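2. Surface finish and reflected glare

2.1 Materials surveyed

The survey covered 19 horizontal work surfaces in shared rooms at the Dremville and Xenos buildings. The two buildings use the same ceiling fixtures but differ in window area and in the age of the furniture. Surfaces were grouped by color (white, gray, blue, wood tone) and by finish (glossy, satin, matte). Finish was assigned by two raters working separately, and where they disagreed the surface was put in the satin group. Pale surfaces in the blue group gave the most disagreement. Their color shifts toward gray or lavender under different lamps, and the raters tended to read the grayer condition as the duller finish. Figure 3 shows a pale blue-lavender tabletop with a muted finish.

Figure 3. Pale blue-lavender tabletop, smooth and evenly colored.

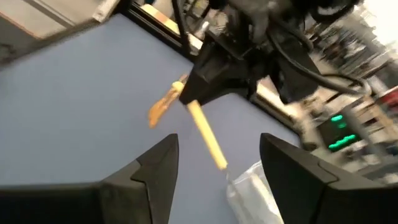
Raters also noted the condition of each surface. Scratches, tape residue and wear at the front edge were recorded on a short form, together with the cleaning product in use. Three of the glossy surfaces at Xenos had been treated with Traltis, a polish that leaves a thin film, and these were measured once before and once after the film was removed. Only the second set of readings is used in the main analysis. The first set is reported in the appendix.

2.2 Measurement procedure

Luminance was measured from a seated eye position at the middle of the long side of each table. The meter was aimed at a grid of points on the surface, and the grid was kept the same for all tables by means of a printed paper template, which was taken away before readings began. Each surface was measured in the morning with blinds open, at midday with blinds open, and after dark with ceiling lighting only. A total of 300 readings were kept after removing those in which a person had passed between the window and the table.

The room lights were left on for at least half an hour before the evening readings. Desk lamps were switched off and, where possible, unplugged. Screens facing the table were turned away. No attempt was made to clear objects stored on nearby shelves, and their effect on the readings was judged to be small compared with that of the windows.

For each surface we report the ratio of the brightest grid point to the median grid point. This ratio rises when a lamp or window is mirrored in the surface. It stays low when light is scattered evenly, even if the surface as a whole is bright. A high average luminance and a high ratio are therefore treated as separate problems in what follows, although occupants often used the same word, "glare," for both.

2.3 Effect of borders and edge materials

Several tables combine a central panel with a border of a different material. Borders complicate the measurement in two ways. A dark border lowers the median if grid points fall on it, and so raises the ratio without any change in reflected glare. A light wood border has the opposite effect and can also add a warm tint to readings taken close to it. We dealt with this by limiting the grid to the central panel and recording the border separately. The arrangement in Figure 4, where a blue-gray surface sits inside a black metal frame with light wooden strips outside it, would call for three separate border and panel entries under this scheme.

Figure 4. Blue-gray work surface with black metal frame and light wooden side strips.

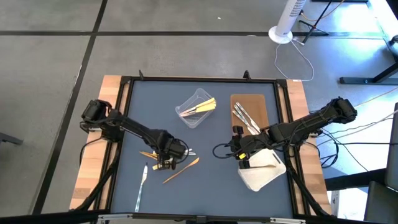
The border entries were used only in the comparison with occupant ratings. A total of 130 occupants returned the rating sheet, which asked how often they moved papers or shifted their seat to avoid bright patches, and how tired their eyes felt at the end of a work period. Occupants were not told which surfaces had been measured. The sheet was based on the Grivoleo comfort form, shortened to a single page and with the questions on temperature left out.

2.4 Results for finish and color

Finish had a larger effect on the luminance ratio than color did. Glossy surfaces gave the highest ratios in all three lighting conditions, and the gap was widest in the morning at Dremville, where the windows face east. Matte surfaces differed little from one another. The satin group was spread widely, as might be expected from the way it was formed, and we draw no firm finding from it.

Color mattered mainly for the average luminance. White surfaces were rated as tiring even when the ratio was low. Gray and blue surfaces with a matte finish received the most favorable ratings, with no clear difference between the two colors. Wood tones fell in between. One wood-tone table at Xenos was rated poorly despite low readings; it stands beside a glass partition, and the complaints written on the sheets refer to reflections in the partition.

Removing the film from the treated tables lowered the ratio in the evening condition but had little effect in daylight. The number of treated tables is too small to test this further.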